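Jul 25, 2025

I did not go out today. In the morning I paid the rent and wrote to Nyokabi Simiyu, who is still in Berport and wants to know if I sleep better. I do, a little. Then I read seven pages of my book and stopped.

After lunch I was with the small toy again, the white one with the pink ears. I say rabbit, Dong-geon Song says mouse. He has said mouse since April and he will not change. The green plate is the one I bought in Urkside, and I still like its color very much — it is like weak tea with milk, but green.

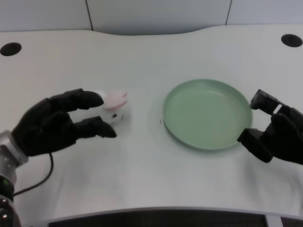 The small one and the green plate.

I wanted to write down the word for the edge of a plate, which I forgot in the shop. It is "rim." I looked it up and now I have it. My list of new words has 1,860 words, but many of them I never say.
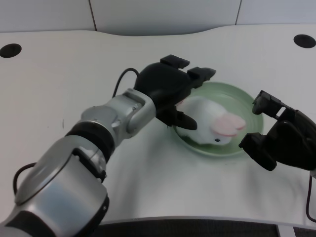
Lying on its side in the dish.

Nyokabi asks me for a name for it. My grandmother had a cat called Minja, so maybe Minja. Dong-geon says this is not a name for a mouse. I will decide tomorrow.

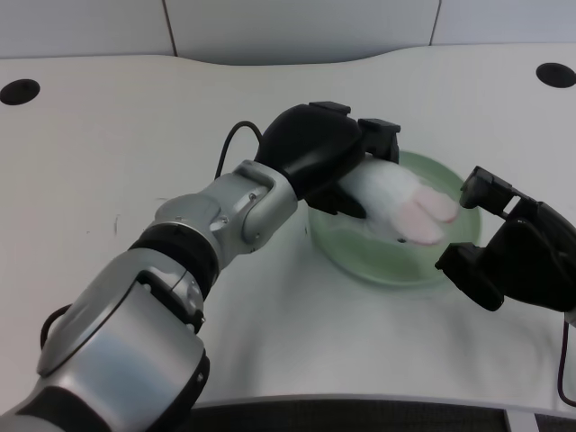

The white table, with its curved back edge.

At four I made soup, too salty again. I must write to my sister about the train and find my other glasses.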